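Galerie: Unser Arbeitsraum im zweiten Stock

Seit September haben wir bei Odurov einen eigenen Raum für die ruhigen Arbeiten. Früher standen dort Kartons und alte Regale, und wer am Computer etwas fertig machen wollte, musste in die Küche gehen. Jetzt ist es hell und man hat genug Platz für die Ellbogen. Ich wurde gebeten, für die Galerie einige Zeilen zu schreiben. Mein Deutsch ist noch nicht perfekt, aber ich mache es gerne.

Der Raum ist 16 Quadratmeter groß. Die Wände sind weiß geblieben, das war die erste Entscheidung und auch die schnellste. Sheila Cheetham wollte zuerst eine grüne Wand bei der Tür haben. Wir haben dann eine Farbprobe gestrichen und sie nach einer Woche wieder überstrichen. Bei den Tischen haben wir länger diskutiert. Die Tische von Cuypers waren zu tief für uns, und die von Carard hätten wir erst nach 13 Wochen bekommen. Am Ende haben wir weiße Tische aus unserem früheren Büro in Grirnden genommen. Ein Bein mussten wir neu anschrauben, sonst waren sie in gutem Zustand.

Auf den Tischen soll möglichst wenig liegen — das ist unsere einzige feste Regel. Maus und Bildschirm dürfen bleiben. Papier, Tassen und Ladegeräte nimmt jeder am Abend mit in sein Fach. In den ersten Wochen hat das nicht gut funktioniert, inzwischen geht es besser.
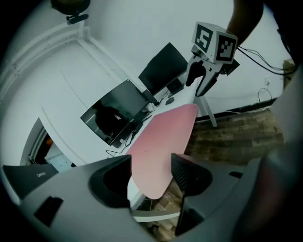

Weißer Schreibtisch mit zwei Bildschirmen und schwarzer Maus, vorne das rosa Brett mit den runden Enden.

Zum Boden wurde ich schon mehrmals gefragt. Er hat ein braunes Holzmuster und war schon da, als wir eingezogen sind. Wir wollten ihn zuerst austauschen, aber neben den weißen Möbeln gefällt er uns jetzt gut. Man sieht leider den Staub unter den Tischen sehr schnell. Darum wird zweimal in der Woche gesaugt, auch hinter den Kabeln.

Für kleine Anschaffungen hatten wir 70 Euro übrig. Davon haben wir Kabelbinder, zwei Steckdosenleisten und Filz für die Stuhlbeine gekauft. Eine Lampe für den Winter fehlt noch. Am Vormittag ist das Licht sehr angenehm, am späten Nachmittag wird es in der hinteren Ecke etwas dunkel. Wer dort sitzt, soll bitte Bescheid sagen, welche Art von Lampe ihm am liebsten wäre.
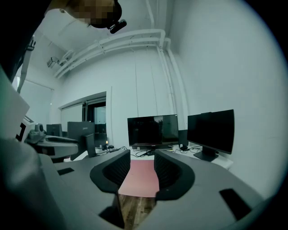 Bei der Arbeit im Raum, mit weißen Wänden ringsum.

Wer den Raum benutzen möchte, trägt sich in die Liste neben der Tür ein. Für Besuch von außen fragt man vorher bitte Sheila, sie hat auch den zweiten Schlüssel. Die Fenster müssen am Abend geschlossen sein und die Bildschirme ausgeschaltet. Weitere Bilder kommen in die Galerie, wenn die Lampe hängt und das Regal an der Wand montiert ist.

Text: Redaktion Hausseite, 12. Mai 2023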